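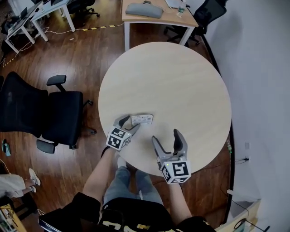

Naltix Optics Bench
Lens and frame tech, shooting eyewear. Posts on fit, tint and coatings.

Thread on lens height in shooting glasses. Most of the fit complaints that reach the bench in June are height problems, and the tint gets blamed.

With the gun mounted, your head drops and rolls forward. You look through the upper inside part of the lens. A street frame puts its optical center well below that.

With a plano lens this costs you a little clarity. With a prescription it adds prism, and the target sits slightly off from where your eye expects it — worse as the power goes up.

Check it at home. Unloaded gun, action open. Mount it with your eyes closed, then open them. If you see the top rim, the frame is too low. Raise the bridge 3 mm and mount again.

Adjustable bridges slip. The Clovetti one holds its setting if you snug the screw after the first box of shells. Ours did not until we changed the pad.

Tint comes last, and indoor light is a poor place to pick it. Under bright ceiling panels like these, an 18 percent lens looks far too dark and a 60 percent one looks perfect.
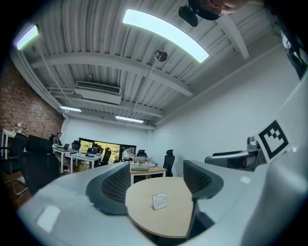 Reading distance is a separate job. If you need to see a score card or small print like the text on that little white placard on the table, get a second pair. A bifocal segment ends up in the way on low targets.

Coatings on Tuesday.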